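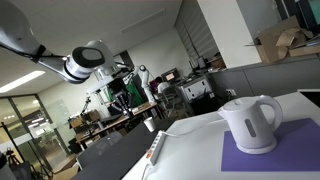

Vakov electric kettle with the Blomqvist power strip: a review after one autumn of tea

Jan 21, 2019
By Rin Takeda

We use cookies to remember your settings and to count visits. By continuing to read you accept this. Read more | OK

I drink a lot of tea at work and I am not patient with kettles. The old one in our room was metal and very heavy, and the handle became so warm that we kept a dish towel next to it. When it stopped working last summer, my colleague Daichi Yoshida and I agreed to buy a new one and divide the price. We paid 352 kronor for the Vakov at Traller, the shop near the station, and the Blomqvist power strip we bought there on the same day. I write about both of them together, as I have never used one without the other.

The kettle is white plastic and stands on a round power base, also white. The body is a little rounded and becomes slightly narrower, so it looks softer than the square kettles which are popular now. I think it is a modest design. It does not ask for attention, and I like this in a thing I have to see the whole day.

Filling and pouring

The lid is domed and has a hinge. You open it, it stays open, you fill, you press it down again. With the old kettle the lid was a separate piece, and it was always lying somewhere wet. I did not expect that a hinge would make me so happy, but I fill a kettle many times in a week.

The spout is short. I was afraid it would drip, and at the beginning it did, when I poured slowly. The trick is to pour with a bit more courage. If you tip the kettle quickly to a good angle, the water comes in a clean line and stops clean. For a tea pot with a wide opening it is perfect. For a paper cup you must be a little careful, a light cup can fall if the water comes strongly. For drip coffee I would not choose it, the stream is too thick and I can't make it go in small circles. Daichi does it anyway and says the coffee is fine.

The handle is my favorite part. It is a large loop, and my whole hand goes inside with space left over. Even with a winter glove it would be possible, though I have not tried. It stays cool. When the kettle is full I can still hold it steady with one hand, and I have small hands and a wrist that hurts sometimes.

The water window

On the front there is a vertical oval window in gray, where you can see the level of the water. It is a good size and it faces you when you work. My complaint is the color. Gray window and clear water do not make a strong contrast, and in the late afternoon, before somebody turns on more lights, I have to bend down to read it. A small colored ball floating inside, as some kettles have, would solve this problem.

Time and noise

A full kettle needs some minutes, like any other. For 2 cups it is fast enough that I stay standing beside it. It makes a low sound in the beginning, then louder, then it clicks and is quiet. I can speak on the telephone at the next table while it works, but not at the same table.

I should say something about smell. Many people ask this about plastic kettles. Ours had a smell of new plastic. I boiled full water and poured it away, 3 times, and let the lid stand open during one night. After this I noticed nothing in the tea. A person with a finer nose may have another opinion.

Where we keep it

It stands on a purple mat on the white table. The mat was Daichi's idea. It is soft and matte, it takes the drops, and the base does not slide when I put the kettle back in a hurry. If you buy this kettle I recommend a mat of some kind. The base is light, and on a smooth table it moved a little when I lifted the kettle off. The color of the mat you can decide for yourself - I would have chosen green.

The cord of the kettle is thin and white. It is long enough to go over our table to the strip, and this is longer than I expected. For a small kitchen it could be too long, and I did not find a place under the base to roll it up.

The power strip

The Blomqvist strip is also white, with the sockets in a row and a small switch, red-orange, near one end. It lies flat and it doesn't walk away when you pull out a plug. The sockets are tight. In the first week I needed both hands for every plug, now one hand is sufficient. I prefer tight to loose.

The switch is small, and I have two feelings about this. It is hard to press by accident, which is good when the kettle is halfway. But with a wet finger it is not so easy to press on purpose. I always dry my hands first, and you should do this also with a bigger switch.

Please read what is written on your own strip before you connect a kettle to it, and don't fill the other sockets with heaters. I am strict with this. When the kettle is heating, no other strong machine gets a place in ours.

I have a weakness for orange lights on electrical things. Green says that all is well, red makes me nervous, but orange is like a small lamp in a window.
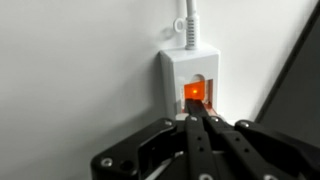

PRALBY, August - These are the notes I made when the kettle was new, and I leave them as I wrote them, so the reader can compare.

"Box is bigger than needed. Instructions in many languages, all short. Lid a little stiff. Looks nice with the strip, same white almost. Smell! Daichi made the first tea and we threw it in the sink. Second tea was better. Spout drips when I am slow. The base turns around freely, so kettle can be put down from any side, very practical for left-handed people like me. It was quiet for the first part, then not. I would give 6 but I should wait."

The lid is not stiff any more. The dripping I have explained. About the left hand I still agree: if the handle points to the right, I only turn the kettle on its base and the handle comes to my side.

Cleaning

Our water in Pralby is hard. After some weeks there was a white layer at the bottom, and I used vinegar and water, let it stand, boiled it and rinsed well. It took me 10 minutes of real work, without the waiting. The outside I wipe with a damp cloth. White plastic shows tea spots, but they go away if you do not leave them until the next day. The opening is wide enough for my hand with a sponge. For a big hand I am not sure.

Who should buy it

I would recommend the Vakov for an office, a student room, or for a person who makes tea and soup and does not need to choose the temperature. It has no temperature steps, so for green tea I open the lid and wait a little. If you drink mostly green tea, pay more and take a kettle with steps.

The strip I recommend too, with the warning about wet fingers.

My points: kettle 8 of 10, power strip 7. Daichi wants me to write that he gives the kettle 9.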